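Last updated: November

Teaching a two-arm setup to handle a circuit board, by remote control

I've been steering our arms by hand controller for a while now, and the board task is the one people keep asking me about (hi, Midaner folks!). So let's do it properly.

Start with a clear table. I put the board and its white case right of center and leave the rest of the top bare, so both arms have room to swing in.
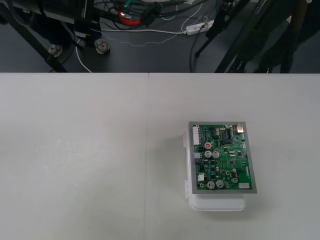 The board on its white enclosure, ready for a demo.

Now drive one arm in slowly. Come in from the side, stop short, and check your wrist angle before you go anywhere near those capacitors. They're tall, and they bend!
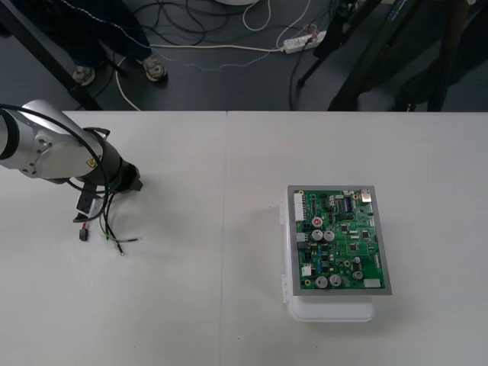
Keep an eye on loose wires too. If one snags halfway through, stop the recording, back off and start over. Don't try to save the take. Évan Maillard taught me that after I'd kept 348 messy ones, and sorting them out ate my whole week.

Do 5 slow practice runs, then hit record. Move the board a little between takes or the robot will only learn the one spot. Next time: getting the screws in, wish me luck.

1,228 shares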